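작은 부품과 조립 용품의 정리 및 보관 안내
가정 작업대 이용자를 위한 생활 정보

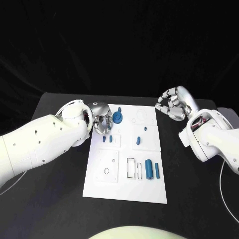

어두운색 작업면에 흰 시트를 깔고 파란색 플라스틱 부품을 올려 둔 모습

가정에서 가구를 조립하거나 소형 기기를 손보는 과정에서 가장 자주 발생하는 불편은 부품의 분실입니다. 나사 하나가 없어 선반 전체를 다시 분해하거나, 규격이 맞지 않는 나사를 억지로 끼워 나사산을 망가뜨리는 사례가 적지 않습니다. 본 안내는 Prirdale 생활정보실에 접수된 문의를 바탕으로, 별도의 작업실이 없는 가정에서도 적용할 수 있는 정리 방법을 항목별로 정리한 것입니다.

작업 전 준비

작업면은 먼저 마른 천으로 닦고, 이어서 물기를 꼭 짠 천으로 한 번 더 닦습니다. 기름기가 남아 있는 경우에는 중성세제를 푼 물을 사용하되, 원목 상판에는 세제가 스며들지 않도록 짧은 시간 안에 닦아 내야 합니다.

부품과 색의 차이가 뚜렷한 시트를 깔면 작은 부품을 찾기가 쉽습니다. 검은색 나사나 고무 패킹을 다룰 때에는 흰색 계열, 투명하거나 흰색인 부품을 다룰 때에는 짙은 색 계열이 적합합니다. 시트의 네 귀퉁이는 종이테이프로 고정합니다. 천을 사용할 경우 보풀이 적은 면직물을 고르고, 수건은 올 사이에 부품이 걸리므로 피하시기 바랍니다.

조명은 작업자의 주로 쓰는 손 반대편에 둡니다. 오른손잡이는 왼쪽, 왼손잡이는 오른쪽에 스탠드를 두면 손 그림자가 부품 위로 떨어지지 않습니다. 광택이 있는 상판에서는 조명의 각도를 낮추어 반사를 줄입니다.

배치판 만들기

여러 종류의 부품을 동시에 다룰 때에는 배치판을 한 장 만들어 두는 것이 편리합니다. 두꺼운 종이에 부품의 윤곽을 연필로 그리고, 그 안쪽이나 옆에 명칭과 수량을 적습니다. 설명서의 부품 목록을 실제 크기로 복사할 수 있다면 그대로 사용하여도 무방합니다.

복사본을 사용할 때에는 인쇄 설정의 배율이 100퍼센트로 되어 있는지 확인하여야 합니다. '용지에 맞춤'이 선택되어 있으면 윤곽이 실제보다 작게 출력되어 길이가 비슷한 나사를 구분할 수 없게 됩니다.

배치는 조립 순서에 따라 왼쪽에서 오른쪽으로 합니다. 먼저 쓰는 부품을 몸에서 가까운 쪽에 두고, 예비 부품은 배치판 밖의 작은 접시에 따로 담습니다. 분해 작업의 경우에는 떼어 낸 순서대로 놓고, 조립할 때 역순으로 집습니다. 작업을 중단하고 자리를 비울 때에는 배치판 위에 쟁반이나 상자를 덮어 둡니다.

분류와 보관 용기

나사와 볼트는 지름을 먼저 나누고 그다음에 길이를 나눕니다. 길이를 기준으로 먼저 나누면 한 칸에 지름이 다른 나사가 섞여, 결국 하나씩 대어 보아야 하는 일이 생깁니다. 와셔와 너트는 맞는 볼트와 같은 칸에 두되 작은 지퍼백으로 구분합니다.

칸막이 상자는 24칸 제품이면 일반 가정에서 쓰기에 충분합니다. 칸이 지나치게 많으면 분류 기준이 세세해져 오히려 제자리에 돌려놓지 않게 됩니다. 뚜껑을 닫았을 때 칸막이 윗면과 뚜껑 사이에 틈이 있는 제품은 세워서 보관할 경우 내용물이 섞이므로, 구입 전에 반드시 확인하시기 바랍니다.

Lurero 수납함과 같이 서랍이 앞으로 빠지는 형식은 벽면 선반에 두기에 알맞습니다. 다만 눈높이보다 높은 곳에 설치하면 서랍 안이 보이지 않아 꺼내다가 쏟기 쉽습니다. 빈 유리병을 재사용하는 경우에는 뚜껑 안쪽까지 씻어 하루 이상 말린 뒤 사용합니다.

이름표 작성 요령

이름표에는 품명, 규격, 용도의 세 가지를 적습니다. '각종 나사', '기타'와 같은 표기는 삼가고, 출처가 분명한 부품이라면 '거실 책장 선반 받침'처럼 구체적으로 적습니다. 유성펜 글씨는 종이 이름표에 쓴 뒤 투명 테이프를 덧붙이면 오래 유지됩니다.

이름표는 뚜껑보다 몸통에 붙입니다. 모양이 같은 용기를 여러 개 쓰면 뚜껑이 서로 바뀌는 일이 흔합니다. 서랍형 수납함은 손잡이 위쪽에 붙여야 손때가 덜 묻습니다.

남은 부품과 설명서의 보관

조립을 마친 뒤 남은 예비 부품은 해당 제품의 설명서와 함께 봉투에 넣습니다. 봉투 겉면에는 제품명과 설치 장소, 구입한 달을 적습니다. 전용 육각 렌치가 들어 있었다면 이것도 같은 봉투에 넣어 두어야 이사나 이전 설치 때 찾는 수고를 덜 수 있습니다. Crenshaw 조립 선반처럼 받침 핀의 모양이 독특한 제품은 여분의 핀을 투명 봉투에 담아 선반 뒷면에 붙여 두는 방법도 있습니다.

설명서는 방별로 묶어 보관합니다. 제품 종류별로 묶는 방법도 있으나, 실제로 설명서를 찾게 되는 상황은 특정 방에서 문제가 생겼을 때가 많습니다. 처분한 제품의 설명서와 부품은 1년에 한 번, 가급적 3월의 봄맞이 정리 때 함께 버립니다.

플라스틱 부품의 세척

플라스틱 부품은 미지근한 물에 중성세제를 풀어 부드러운 솔로 닦습니다. 아세톤이나 신나는 표면을 녹이거나 뿌옇게 만들 수 있으므로 사용하지 않습니다. 스티커 자국은 식용유를 묻혀 10분가량 둔 뒤 닦아 내고, 남은 기름기를 세제로 제거합니다. 금속 핀이 박힌 부품은 물에 담그지 말고 젖은 천으로만 닦습니다.

세척한 부품은 겹치지 않게 펼쳐 그늘에서 말립니다. 직사광선에 오래 두면 변색되거나 휘어질 우려가 있으며, 헤어드라이어의 뜨거운 바람도 같은 이유로 권장하지 않습니다.

떨어뜨린 부품을 찾는 방법

부품이 바닥에 떨어졌을 때에는 즉시 움직이지 말고 발밑부터 확인합니다. 손전등을 바닥에 눕혀 비스듬히 비추면 작은 부품도 긴 그림자를 만들어 눈에 잘 띕니다. 찾지 못한 경우에는 진공청소기 흡입구에 얇은 스타킹을 씌우고 고무줄로 고정한 뒤 바닥을 천천히 훑습니다. 철제 부품은 비닐로 감싼 자석을 사용하면 떼어 내기가 수월합니다.

안전 유의 사항

영유아나 반려동물이 있는 가정에서는 작업 중 문을 닫고, 작업 후에는 바닥을 반드시 점검하여야 합니다. 단추형 전지와 소형 자석은 삼킬 경우 매우 위험하므로 일반 부품과 같은 상자에 두지 말고 잠금장치가 있는 곳에 보관합니다. 삼킨 것으로 의심되면 증상이 없더라도 지체 없이 의료기관을 찾으시기 바랍니다.

공구함을 벽에 설치할 때에는 바닥에서 130센티미터 이상 높이에 두고, 칼날과 송곳은 덮개를 씌워 아래쪽 칸에 눕혀 둡니다. 선반의 허용 하중은 제품 설명서에 따릅니다.

자주 묻는 사항

녹이 슨 나사는 다시 사용할 수 있습니까.
겉에만 옅게 녹이 슨 경우에는 식초에 담갔다가 솔로 닦고 물로 헹구어 완전히 말린 뒤 하중이 걸리지 않는 곳에 사용할 수 있습니다. 머리 홈이 뭉개졌거나 나사산이 무너진 것은 폐기합니다.

칸막이 상자에 습기 제거제를 넣어야 합니까.
베란다나 지하 창고에 보관하는 경우에는 권장합니다. Gristitik 소포장 건조제를 사용한다면 칸마다 넣을 필요는 없으며, 상자 한쪽 칸을 비워 넣고 3개월마다 교체합니다.

규격을 알 수 없는 나사는 어떻게 분류합니까.
임시 칸을 하나 정하여 모아 두고, 철물점에 갈 일이 있을 때 가져가 대조합니다. 다음 정리 시기까지 용도가 확인되지 않은 것은 고철로 배출합니다.

배출 방법은 지역마다 차이가 있으므로 거주지 관할 기관의 분리배출 기준을 확인하시기 바랍니다.

Prirdale 생활정보실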